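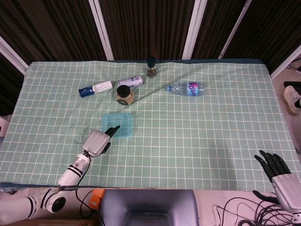
3.2 Table layout and item set

All sessions used one rectangular table with a pale mint-green cloth on it, thin white grid lines. The cloth was kept on throughout. It wrinkles, and we did not iron it between sessions – a crease running off towards the right is visible in Fig. 2 and similar ones turn up in most of our layouts. Mockus argued for taping the corners. We didn't, as households in the Stevton interviews never did either.

The items are ordinary cupboard things. Spice jar, larger glass jar, canister, tube, water bottle. One tray. The tray is the only item with a fixed starting place (middle of the table, nearer the front edge) and everything else is put down by whoever lays out the table that day. Items may stand or lie down. This matters more than we expected at pilot stage: a lying bottle takes up far more cloth than a standing one, and sorters tended to deal with it first to get the room back.

Fig. 2. Starting layout, mixed. Glass jars upright; tube, canister and water bottle on their sides; light-blue tray in the middle.

We coded each layout as "upright", "lying" or "mixed". Of the 400 layouts in the Flesent set 26 were thrown out, mostly where an item had rolled before the start was called. Cylindrical things roll, the cloth slows them a bit but not enough. Šimkus did the coding for the first half and Mockus the second, with four disagreements, all settled by talking it over. All four were about tilted items leaning on a neighbour, which the scheme had no word for. These were put under "mixed".

Jar contents were left as they came. The big jar holds a light tan granular filling and the small one a dark speckled mix, so the two are easy to tell apart even from accross the table. Lids stay on. In the earlier Butkienė layouts (October) the lids were off, and spillage made the tidying times useless for comparision.

The tray is too small for the full set. Deliberate. Sorters have to choose what goes in and what stays on the cloth, and the choice is what we score, see 3.3. Bottle left out is the commonest answer by far, small spice jar in the next. Times are capped at 600 seconds and the cap was rarely reached.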